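Setting up a wooden test tube rack for coloured water work

Technical notes / Bench basics
Text: Yamila Mansilla. Checked by Uriel Olvera. Last revised 12 May 2026.

These instructions cover placing, loading and unloading a two-level wooden test tube rack, using tubes of coloured water as the contents. They assume a plain bench or table, tap water and ordinary food colouring. No heating is involved. For hot tubes use a metal rack and a holder; see the separate sheet.

What you need

Wooden rack, upper rail and base joined by spindles
Test tubes, matched to the holes (see Fit, below)
Food colouring in red, blue and yellow
A jug, a small funnel or dropping pipette, paper towels
A beaker or cup for each colour

Fit

The upper rail guides the tube and the base carries its weight. A tube must pass through the upper hole without force and its rounded end must sit in the recess beneath. Test one tube in every position before filling anything. Turned and drilled wood moves with the humidity of the room, and a hole that took a tube easily in September may grip it later in the year. If a hole is tight, wrap fine abrasive paper round a pencil and take off a little at a time. Do not twist a glass tube to make it go in.

Some clearance in the upper hole is normal. Slight lean is acceptable provided the lower end is in its recess. A tube that leans noticeably has usually missed the recess and is standing on the flat of the base. Lift it clear and lower it again, watching the bottom end.

Placing the rack

1. Wipe the tabletop and dry it. Grit under the base makes the rack rock.
2. Set the rack lengthways, parallel to the back edge of the table, with enough room behind it to wipe up a spill.
3. Press down on each end of the upper rail in turn. If the rack rocks, turn it end for end and try again. If it still rocks, the base has warped and needs packing with card or replacing.
4. Keep the area in front clear for the beakers and the jug.

A white table and a pale wall behind are preferred for colour work. Pale tints are hard to judge against dark or patterned surfaces, and a coloured wall will show through a weak solution.

Mixing and filling

1. Put the same volume of water into each beaker.
2. Add colouring dropwise and stir. Two drops in a small beaker is normally enough for yellow. Red and blue vary by make, so start with one drop.
3. Stand an empty tube in the rack and fill it there through the funnel, or fill it in the hand over the sink and dry the outside before racking it. Wet glass marks bare wood, and red colouring does not come out.
4. Stop well below the rim. Leave at least 2 cm.
5. Rinse the funnel before the next colour.

Spacing

Do not load tubes in adjacent holes if there is room to avoid it. With a gap between them each tube can be gripped near the top without touching its neighbour, and the colours can be compared against the background.
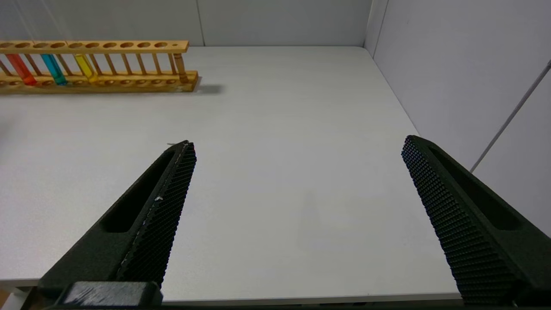 Red-orange, cyan-blue and yellow tubes racked with empty holes between them.

Where more tubes are to be added during the session, load from one end and leave the remaining run of holes free. New mixtures then go in order and no tube has to be moved once it is standing. Ten main positions are enough for the three starting colours and a set of mixtures. Any hole narrower than the rest should be left out of the count and not used for a standard tube.

Number the positions on a strip of paper laid in front of the base. Do not write on the rail.

Unloading

Hold the rail steady with one hand. Grip the tube just below the rim and draw it straight up until the lower end has cleared the rail, then tilt. Tilting early levers the glass against the edge of the hole.

Cleaning and storage

Empty and rinse the tubes, and drain them on a separate peg rack. Wipe the wooden rack with a damp cloth, including the recesses in the base, where drips collect. Do not soak it or put it in a dishwasher. Stand it on its base to dry, away from radiators. Once a year check the joints between the spindles and the rails. A loose spindle can be refixed with wood glue and left clamped overnight.

Related sheets: Peg racks; Labelling tubes; Reading a meniscus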